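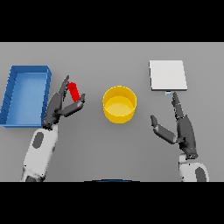 Buvier Releases Version 2 of Its Birhane Planning Software

BODDALE, Aug 13, 2019 – Buvier today announced the general release of Birhane 2, its motion planning software for two-armed robots with multi-fingered hands. The new version plans both arms together and lets users test a tabletop task in simulation before it is sent to hardware.

Birhane 2 has been in use at more than 20 sites since April. Current license holders may upgrade at no charge.

Related items
Buvier opens Boddale test lab
Pulis grasp library added to Birhane
Support notice 2431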